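Helgate table-laying kit: keep it or send it back? It keeps twisting the cutlery
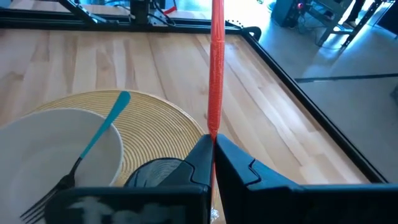

Posted by Verena Bachmann in Home Robots & Kits | Thursday | 2 following | 3 replies

Hi all, hoping somebody has been down this road before me. I've got the Helgate tabletop kit on trial (arm, the two-finger gripper, wrist camera, the rails you bolt round the edge of your table and the "Mealtime" software pack) and I have 14 days to decide whether to keep it. I've used up half of those already, mostly on putting the rails together, so I need to make my mind up.

What I want it for is fairly dull. My mum lives with us and has very little grip in either hand, and she would like to be able to press a button and have her place laid and cleared without waiting for one of us to get home. So: placemat, bowl, glass, fork, and whatever else she's eating with. The Mealtime pack says it does all of that "out of the box".

Bowls it's fine with, to my surprise. It goes for the rim and it's gentle about it. The glass is slow but it gets there if I leave the kitchen blind down. Cutlery and utensils are where it all goes wrong. The wrist camera view I've put at the top is from one of the utensil runs, with the red handle held upright between the fingertips and the fork with the teal handle still lying across the bowl. As you can tell it's got hold of the thing right down at the narrow neck, where there's hardly anything to hold! Above that there's a whole ridged section that I'd have thought was made for gripping. It picks the neck nearly every time. Then as soon as the arm swings round, the handle slowly turns between the fingers, and by the time it reaches the placemat it's pointing any old way and gets dropped more than it gets laid.

Things I've tried so far:

Turning the grip force up two notches (it squeaked, and turned anyway).
Redoing the camera set-up with the card that comes in the box, twice.
Moving the placemat closer to the base.
Swapping the red one for a plain metal spoon, and that was worse.
Wiping the fingertips with washing-up liquid and drying them properly.

I rang Helgate and the chap was very nice, but he wanted to sell me the soft fingertips from Zaken, and they cost more than I'd like to add to something I might be posting back next week. He also said there was a software update coming in December, which is no use to me at all.

So really two things. Is the twisting something I can sort out with settings, or is it the fingers? And if you've had one of these for a good long while, did you get on with it, or is it now under a sheet in the garage? I don't mind fiddling, I quite enjoy it, but Mum won't be able to fiddle, so it does need to work by itself in the end.

Thanks in advance, and sorry for the length!

tidewrack_jon
Member, Jikolcombe

I've had the same kit for over a year and I'd say it's a bit of both, but try the settings first as they cost you nothing.

The reason it goes for the neck is the grasp picker. On the Mealtime pack it's set to "narrowest point" as standard, and for a bowl rim or a mug handle that's sensible enough. For anything long and thin it's hopeless. Go into Tools, then Grasping, then Object Types, and you'll find cutlery is lumped in with "small items". Make a new type, call it what you like, and change the picker from narrowest to "near balance point". You have to save it AND reload the pack. If you only save it, it looks as though it's taken and then carries on exactly as before. I lost an entire evening to that.

Then hold the utensil level on one finger, see where it balances, and measure from the end of the handle. Put that in as the offset. On my big serving spoon it's well up the handle and nowhere near where the arm wanted to grab it.

Second thing is to put the grip force back where it was. I know it feels wrong. Those standard fingers come to a point, so you've a tiny patch touching, and squeezing harder on a tiny patch doesn't stop it turning. It might mark the handle too.

Third, slow down the wrist, and only the wrist. There's a separate slider, I have mine on 7 and leave the rest of the arm at full speed. Swinging something by one end is what gets it spinning.

With all that done mine lays a fork and a spoon reliably. Knives I gave up on, they lie too flat and the tips can't get under them. I put them in an upright pot and it takes them from there, so you could do that for your mum's things as well and skip half the bother.

Would I keep it? For bowls and cups, yes, I use it most days. If cutlery was the main thing I'd want to see it working before the trial ran out. Do ask them for an extension, they gave me an extra week when I moaned about the rails.

Pebble
New member

send it back and get the berchtold one. my cousin has it and its brilliant

Marrowfat
Regular

I'd go along with most of what Jon says, but I don't agree about leaving the fingertips alone. I bought the Zaken soft ones and they made more difference to me than any of the settings. They're wider and they've got a bit of give, so a round handle sits in them and stays put. The box says they're good for 1,000 picks. Mine have done a lot more than that by now and they're only a bit shiny. Fitting is one screw each side, then you have to run the set-up card again or it'll think the fingers are shorter than they are and bump the table.

If you don't want to spend the money before you've decided, cut two little squares of that rubbery drawer liner and stick them on the tips with double-sided tape. It looks dreadful and they peel off after a day or so, but you'll soon find out whether softer tips cure it. Keep them small and make sure they don't poke out past the end of the fingers.

On the Berchtold, I tried one at a friend's house. It's quieter, and the app is much nicer to use, but it wouldn't reach the far side of a normal table and there's no way to add your own object types. With your mum's particular cutlery I think you'd be stuck.

One more thing about the glass, as you mentioned the blind. Is yours a tinted one? Mine was useless with clear glasses in sunshine and better with coloured plastic beakers, so if she's happy drinking out of those you could leave the blind up.

Verena Bachmann
Original poster

Oh this is so helpful, thank you both (and Pebble, I did look at the Berchtold, but the reach put me off as well). I had no idea there was an Object Types page, it isn't in the booklet at all. I've got drawer liner in the cupboard so I'll do the new type and the balance point tonight, and the squares tomorrow if it's still twisting. And yes, it's a dark tinted glass! I'll ask Mum about beakers, though I think I know what she'll say. I've emailed Helgate for the extra week too.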